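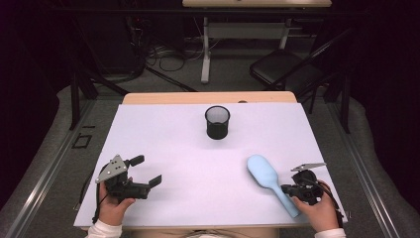

Mesh cup, black, the sort every desk gets sooner or later.

Vega Llorente
Right, a thread on desk tidying and why I've stopped believing most of what I read about it. Mute me now if you sell drawer dividers.

Vega Llorente
I read a lot of this stuff over September. Three books, far too many blog posts, and one paid newsletter that I'm still trying to cancel. Nearly all of it says a clear desk makes you work better. Very little of it says how anyone knows.

Vega Llorente
The claim that keeps coming up is that you lose 50 minutes a day looking for things. I tried to trace it. A blog quotes a book, the book quotes a talk, and the talk quotes "research". I gave up at a dead link on a page selling filing trays.

Vega Llorente
50 minutes! Every day! What are these people losing? I lose my glasses and the good scissors. Call it 5 minutes on a bad morning, and one pair of glasses was on my head for most of that.

Vega Llorente
Then there's the Folter method, which my last office in Tandville paid for. You empty the lot on to the floor, sort it into "now", "soon" and "never", and put back only the "now" pile. A very cheerful man came in to run it.

Vega Llorente
My "never" pile had the stapler in it. I needed the stapler by half past two. Garcia from accounts had put hers in "never" as well, so we went round three floors asking for one.

Vega Llorente
We were also given a form to fill in at the end of the session, asking if we felt more productive. At the end of the session! We hadn't done any work yet. I imagine the answers are on a slide somewhere by now.

Vega Llorente
To be fair to it, the room looked lovely for a week. I did like coming in to it. I just don't think liking a room and getting more done in it are the same thing, and the people charging for this seem keen to blur the two.

Vega Llorente
Now the products. Pumulier do a "desk system" for 300 quid. It's a tray, a riser and some little boxes that fit inside other little boxes. I've handled one in the shop. It's nicely made. It's a tray.

Vega Llorente
Someone in my replies last time said the price makes you take it seriously. Maybe. By that logic I should be very serious about my boiler.

Vega Llorente
What bothers me more is who gets told off. The tidy desk advice is nearly always aimed at people with too much work and not enough storage. Give them a cupboard. Give them fewer forms. I have yet to see a course on that.

Vega Llorente
Things I do, for what it's worth, with no claim that they'd work for you: pens in a pot, post opened standing next to the recycling, and one drawer I'm allowed to be ashamed of.

Vega Llorente
The pot has dead pens in it. I know which ones. I still put them back - no method has ever fixed this and I don't expect one will.

Vega Llorente
If anyone has a proper source for the 50 minutes, with a method and a sample size, please send it over. I'll read it and I'll post it here even if it makes me look daft. Links to your own shop don't count.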